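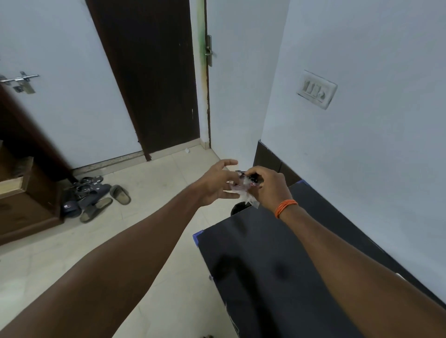 Both hands on a small clear packet with something black inside. Soft plastic takes up two pages of the Husten rules.

The House Rules
Robots that learn chores from people need people who all record them the same way. One short rulebook tries to make that happen.

Apr 30, 2019

The first edition of the Husten rules was four pages long and had nothing to say about plastic bags. The current one has a chapter on them.

Husten is a shared project set up to collect recordings of people doing small jobs at home: opening a pack, moving a box, wiping a counter. The recordings come from cameras worn at head height, and they go to teams building robot arms that will be asked to do the same jobs. So far 178 households have taken part, most of them within a bus ride of Lamgate, where the project has its office above a print shop.

Nomvula Nkuna edits the rulebook. She came to it from Villey, a company that makes packing machines, where she wrote safety sheets for the people who loaded them.

"A safety sheet has to work for a person who is tired and wants to go home," she said. "So does this. People do it after dinner."

Her complaint about the early version was that it told people what the project wanted and left out what they should do. It asked for "natural, complete manipulation of everyday objects." Contributors read that and did whatever they liked. Some talked to the camera. Some finished half the job with one hand behind a cereal box. In the first July of recording, reviewers turned down 1,391 clips, and Nkuna read the notes on all of them before she rewrote a word.

What came out of it was a set of plain instructions. Keep both hands where the camera can see them. Do one job per clip, and stop at 80 seconds even if the job isn't done. Work at your normal speed. If you drop something, pick it up and carry on, and don't start over. 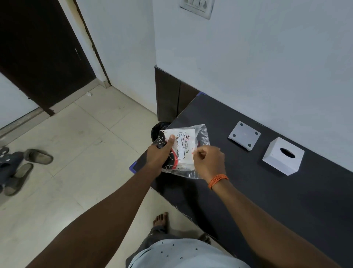
A pack of tissues in its clear bag, held over a dark table with strips of blue tape along the edges.

The rule on work surfaces is the one that people ask about most. Husten wants a flat surface with its corners marked in colored tape, so that whoever labels the clip later can tell where the surface ends. On a dark table against a dark floor that can be hard to judge. Any bright color will do. The tape stays put for the whole session, and a corner that comes loose gets pressed back down between clips.

Clutter was argued over for months. One side wanted bare rooms, on the grounds that a clean picture is easier to label. The other side said a robot that has only ever seen bare rooms will be no use in a kitchen. The rulebook settled on a split: the surface holds only what the session needs, and the rest of the room stays as it is. Shoes by the door can stay by the door. Bracelets and rings are fine if the person wears them every day. Long sleeves get pushed up past the wrist.

Then there is packaging. Clear plastic folds, shines and changes shape every time a finger moves, and labelers kept disagreeing about where a bag stopped and the thing inside it started. The rules now ask contributors to hold a wrapped item over the surface, with one hand steady and the other doing the opening. Empty wrappers go off the table before the next clip.

Privacy gets its own page. No mail, no screens, no family photos, and nobody else in view unless they have signed the same form. Contributors can withdraw a clip for 60 days after sending it, and they don't have to say why. 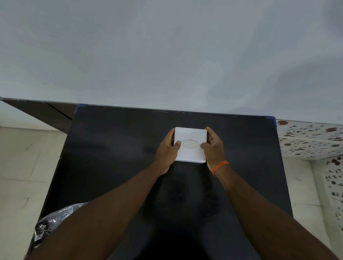

A white box with an oval opening, held level above a black tabletop.

Rigid objects are easier. A box keeps its shape, and the rules for one fit in a paragraph: pick it up with two hands if it's wider than your palm, keep your fingers off the opening where you can, and set it down before letting go. Reviewers check the grip first and the label second.

Not everyone likes the book. Mathebula, a small lab that uses the recordings, has asked for looser rules on speed and order, and thinks the 80-second limit cuts off the awkward endings its engineers most want to see. Nkuna has some sympathy. A trial with longer clips is planned, limited to jobs that involve opening or folding.

She would also like a better page on lighting. The present advice is to turn on the ceiling light and close the curtains — simple enough, but it leaves hand shadows on the table, and labelers don't agree on how to treat them.

The next edition is due in July. Comments from contributors are open until then, and the longest one so far is about tape.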